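Two arms, two cups, one ball -- how many examples?

hallix_bench
Hello all, evening three of gathering examples for the ball and cups task, and I've got 60 I'm happy with. Same blue cloth throughout, clipped down.

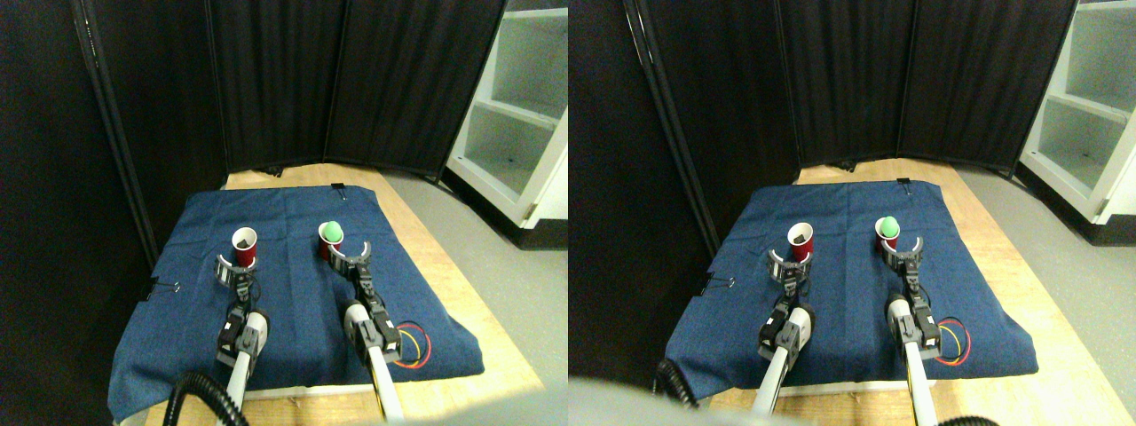
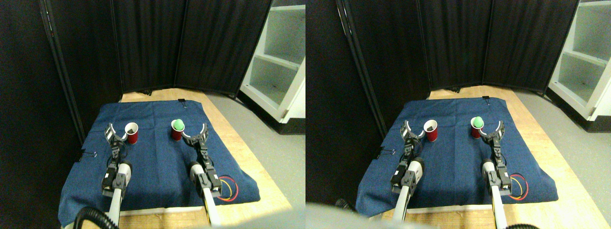
My plan is to stop at 300 and train on Sunday. Too few, do you think?

Rees85
Lovely stuff! I'd stop at 85, though, and train now -- you'll learn far more from a bad first go.

Aliki Galanis
Sorry Rees, I can't agree, mine was hopeless until well past 200. Do move the cups about between goes!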